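Brurkisville Meeting Room Furniture Set – README

Round table, office chairs and blinds in a small glass-walled room, release 2.
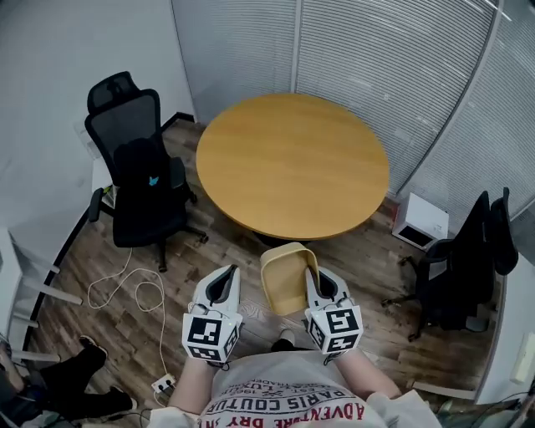 Contents

The set holds 251 stills of small meeting rooms, indexed by furniture type. Each record lists the room, the main table, the seating, the floor finish and the window or partition covering. Loose items such as cables, power strips and clothing left on chairs are tagged separately under "incidental".

13 records are held back for checking labels and should not be used for tuning.

Fields

room_id – short code, unique per room
table_shape – round, square, rectangular, other
table_finish – free text, colour first (e.g. "light honey wood")
table_base – pedestal, four-leg, trestle, unknown
seating – one entry per chair; back type, headrest yes/no, base
floor – material and colour
covering – blinds, curtain, film, none
incidental – comma-separated list
site – Braton or Verbeke

Labelling notes

Colour is recorded as it looks under the room lighting. No correction is applied.

A table base that is only partly visible is still labelled if the type is clear. Otherwise use "unknown".

Chairs with a garment over them keep their full seating entry. The garment goes under incidental and its logo is not transcribed.

White boxes against walls are entered as "appliance, unspecified" unless the type can be confirmed. Earlier labels used "heater" for all of these – 2 records at Verbeke still do.

Known gaps

Square tables are under-represented. Carpeted rooms appear only at Braton. Shelving is labelled in the first 200 records and not after that; the rest will be filled in October.

File layout

/stills
/labels/arkico_v2.csv
/labels/holdout.txt
/docs/colour_terms.txt

Changes

14th May – table_base added, seating split into one entry per chair, grey and silver merged in colour_terms.txt.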